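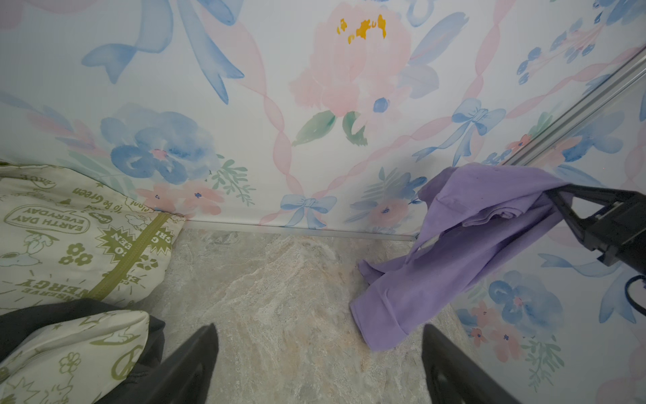

Hand-me-down

A hand-me-down is a piece of clothing passed from one person to another without payment, usually from an older child to a younger one, and usually without asking the younger one. The term also covers furniture, bicycles and, in large families, opinions about which cousin can be trusted with scissors.

The practice is as old as clothing that outlasts its wearer's growth. For most of history cloth was expensive and children were not consulted, so a coat might serve three or four owners before it became a rug. Cheap factory clothing made the custom less necessary in the twentieth century but did little to end it.

Direction of travel

Most hand-me-downs move downward by age. Sideways movement, between cousins or neighbors, tends to happen by the bagful and follows unwritten rules. The giver says that anything unwanted can be thrown out. The receiver says that everything is lovely. Both then watch closely to see what is worn at the next birthday party.

Upward movement is rarer. It occurs when a teenager outgrows a parent's patience for paying full price, or when a father is found wearing his son's old track team sweatshirt. In her study of clothing in Premdale, Theano Kouris calls this "the return leg" and notes that fathers seldom give the sweatshirt back. 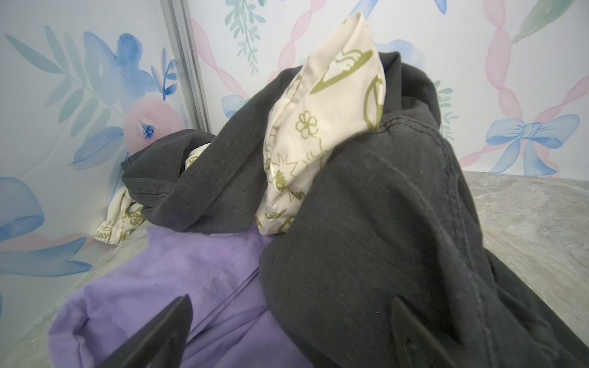

Sorting and condition

Clothes are commonly sorted into those fit to pass on, those fit for painting the garage, and those somebody is sentimental about. The third group is the largest and takes up the most closet space. Missing buttons are accepted nearly everywhere. Stains are a matter of local custom, and name tags sewn in by a grandmother are considered permanent.

The Premdale study followed 607 garments among 50 households. Winter coats changed hands most often, with the busiest exchanges in November. T-shirts traveled less far, many of them having been slept in until they could no longer be described as a size. 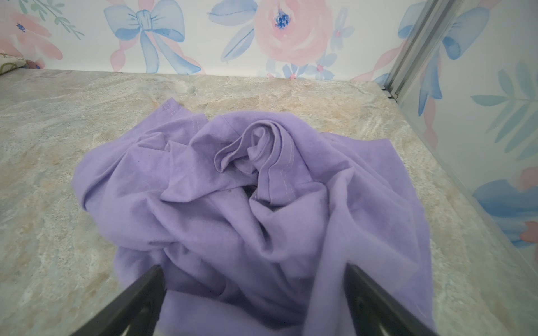
Socks were left out of the count after 40 of them failed to match anything. Gerasimos Stergiou, who repeated the work in Plivitz, included socks and later said he regretted it.

In family life

Eldest children are often thought to have the advantage, since their clothes arrive new. Against this, they are the ones photographed in whatever the store was pushing that year. Youngest children get softer fabric and a longer list of previous owners to blame for the knees. Twins fall outside the system and are generally resented by it.

See also: Rummage sale; Darning; Sibling rivalry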